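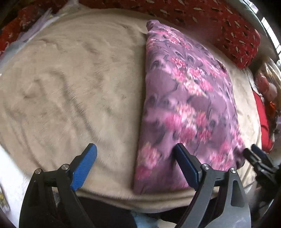
Section 6: Setting Up a Shared Reading Session

Welcome to the best part of the Clirnatano guide! By now your parish and the synagogue you've paired with should both have accounts, and it's time to get everyone reading the same passage together. Side-by-side reading is such a good way into a conversation (people who have known a psalm all their lives will suddenly spot a word they never noticed), and the set-up is quick.

Before you start

Both hosts need to be signed in. If one community hasn't accepted the pairing yet, go back to Section 2 and resend the invitation.

Creating the session

1. Open the Sessions tab and choose New Shared Reading.

2. Pick a passage. Psalms and Ruth work beautifully for a first meeting. Keep it to one chapter!

3. Choose a translation for each community. The two columns scroll together, and a small dot marks any verse where the numbering differs. You'll see plenty of dots in Psalms, where many Jewish editions count the heading as verse 1.

4. Turn on Host Notes if you'd like to add background. Both hosts must approve a note before it appears to readers.

5. Set the date. The calendar shows Jewish and Christian holidays for both communities, and Shabbat is blocked out from sundown by default.

6. Press Send to Partner. Your partner host gets a preview and can suggest changes right on the page.

Note: Discussion groups are set to 7 people each. You can change this under Group Size, but do try it first. Everyone gets a chance to speak, and the talk really gets going!

Caution: Changing the passage after step 6 erases all approved notes. Export them first from the Notes menu.

Caution: Take care with notes on the Pharisees, the Law, or the Temple. Old stereotypes slip in easily. Ask your partner host to read these in full before approving them.

If the columns don't line up

Refresh the page, then check that both translations are set to the same book. Esther and Daniel have extra material in Catholic editions, so the right-hand column may show blank space. Scroll on and the text will meet up again.

For December sessions, book early, as Hanukkah and Advent fill the calendar fast.

Guide text by Liesl Tanner. Updated April 2025.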